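Speaker notes – Choosing and Managing a Staffing Contractor
Kenneth Farquharson, Unia Staffing
October 15, 2024

Running time is 49 minutes with questions. Slide numbers are in the deck; the notes follow the same order.

Opening (slides 1 to 3)

Thank the organizers. Say who I am: operations side, not sales. I started as a site supervisor at Brustetari, moved to Unia when the two firms split their warehouse and office business, and have written or rewritten most of our client contracts.

Ask for a show of hands. Who uses contract staff today? Who has changed contractors in the past year? Wait for the hands to go down before moving on.

The talk covers the part between signing and the first renewal. Pricing gets one slide. People who want more on pricing can find me at lunch.

What you are buying (slides 4 to 7)

There are three arrangements that people mix up. Recruitment only: the agency finds the person, you hire them. Temporary supply: the agency employs the person, you direct the daily work. Full outsourcing: the agency employs the person and runs the work, and you check the result.

The trouble starts when the contract says one and the floor does another. Tell the Proltgate story. They had a full outsourcing contract for their mail room, but their own office manager was writing the shift schedule and approving time off. When a worker was let go, both sides thought the other one had done it. It took most of a year to sort out.

Point to make: read your contract, then go and watch who gives the instructions. If they don't match, change one of them.

Slide 7 is the table. Don't read it out. Give them a minute with it.

Checking the contractor (slides 8 to 11)

License first. Check the name on the license against the name on the contract, letter for letter. Groups often have several companies, and only one may hold the license.

Ask for payroll records from a current client, with names removed. A contractor who pays on time will have them ready. Ask how many people they place. We have around 2000 out at any time, and I still tell clients to ask who their own coordinator will be and how many other accounts that person has.

Ask what happens when someone doesn't show up. You want a phone number and a time limit, in writing.
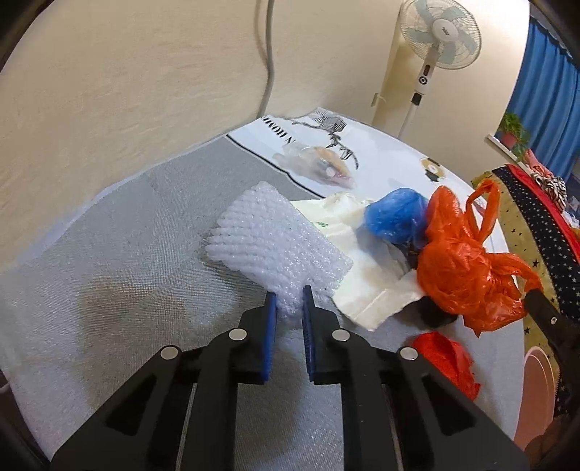 The first two weeks (slides 12 to 15)

Most complaints we get come in during the first 14 days. Usually it's something small – no locker, no badge, nobody told the supervisor they were coming.

What we ask clients to have ready before day one:
- a named supervisor and a backup
- site access and any safety training booked
- a written list of duties, one page at most
- a place to eat and a place to leave a coat

The coat gets a laugh sometimes. Carry on either way.

Pringle is the good case here. Their branch manager walks each new group through the building herself and has a short meeting with our coordinator at the end of the first week. Early leavers dropped after she started doing it. I don't have a clean figure, so don't give one if asked.

Measuring the work (slides 16 to 18)

Keep it to a few measures and look at them every month. Attendance, turnover, time to fill a gap. Add one that belongs to your own business, such as files processed or calls answered.

Don't tie a penalty to every measure. Contractors will build the cost into the fee, and the monthly meeting turns into an argument about the numbers. We suggest 2 penalties at most, both on things the contractor controls.

If short of time, skip slide 17.

Renewal and ending (slides 19 to 21)

Put the renewal date in two calendars, yours and your finance team's. Start the review a full quarter ahead. For a contract that ends in November, that means August.

Cover handover. Who tells the workers? Can you hire them directly, and is there a fee? Who pays leave they have earned and not used? These belong in the first contract, when both sides are still friendly.

Questions

Likely ones: markup on hourly rates, liability for injuries, contract staff at company events. For injuries, say it depends on the state and the contract, and that they should ask their own lawyer.

Handouts are on the table by the door. Leave slide 21 up, it has the email address.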